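Grevar folding set – README

last touched in August, Szu-yu Chou

What this is

Pictures and notes on folding clothes at home. Mostly knitwear, some shirts, a few towels that got in because they were on the pile. 208 garments, one folder each. Started as Elif Naz's notes on how her family in Kurtuluş folds sweaters so they don't stretch on a hanger, then grew.

Everything folded on a bed or a table. Whatever bed sheet was on at the time, no backdrop.

Folders

garments/ – one folder per garment, pictures plus notes.txt
folds/ – the fold patterns, plain text, one per file
care/ – washing and storage notes, patchy
old/ – first round from Trukside, different naming, don't mix with the rest

Inside notes.txt

type: cardigan, pullover, vest, shirt, towel, other
surface: smooth, ribbed, fuzzy, terry
closure: buttons, zip, none
fold: name of the pattern in folds/
stage: flat, sleeves in, hem up, done
remarks: free text, can be empty

Stage is judged from the picture alone. If you can't tell, leave it blank, please don't guess. "hem up" means part of the body is doubled back on itself, doesn't matter how far.

Fold patterns

3 in use now.

thirds – sleeves across, then body in three. Default for pullovers.
half-down – sleeves flat, hem brought up toward the collar, one more time if it's long. For thick stuff that won't hold thirds.
roll – towels and vests. Elif Naz hates it for wool, so no wool in there.

Cardigans: button them or not, your call, but write it in remarks. Smooth the front edge before the first fold or you get a ridge that stays in. Thick ones will puff back up, don't press them, leave them loose and put them on top of the stack.

Fuzzy knits

70 of the garments are marked fuzzy. They're the hard ones. Long pile hides the edges, and on anything checked the pattern breaks up at the fold and you end up looking for the buttons to know which way is up. Labels for these were done twice, once by each of us. Where we disagreed we kept Szu-yu's and put the other one in remarks.

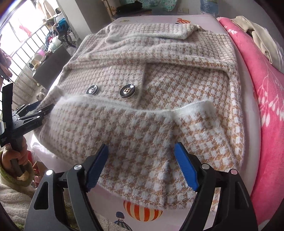
Checked cardigan, white and brown, fuzzy. Closure: buttons. Stage: hem up.

Known problems

Color is off between rooms. Lilac and pink sheets look the same in evening light, so don't use the sheet to sort by location.
A few folders say "sweater" for type, should be pullover. Fixing as I find them.
care/ has nothing on mohair yet. Elif Naz has it in a notebook somwhere.
Pictures resized to 1000 on the long side, the originals are on the Rukeseck drive, ask.

Adding a garment

Copy garments/_blank, rename it with the next free number, fill in notes.txt. Lower case everywhere. Don't renumber old ones even if there is a gap – the care notes point to them.

Use

Fine for teaching, reserach, your own closet. Credit Elif Naz Kocabaş and Szu-yu Chou. Ask before reprinting the fold patterns, the wording there is Elif Naz's.

To do

shirts with collars
fitted sheets (maybe never)
merge old/ once the names are sorted out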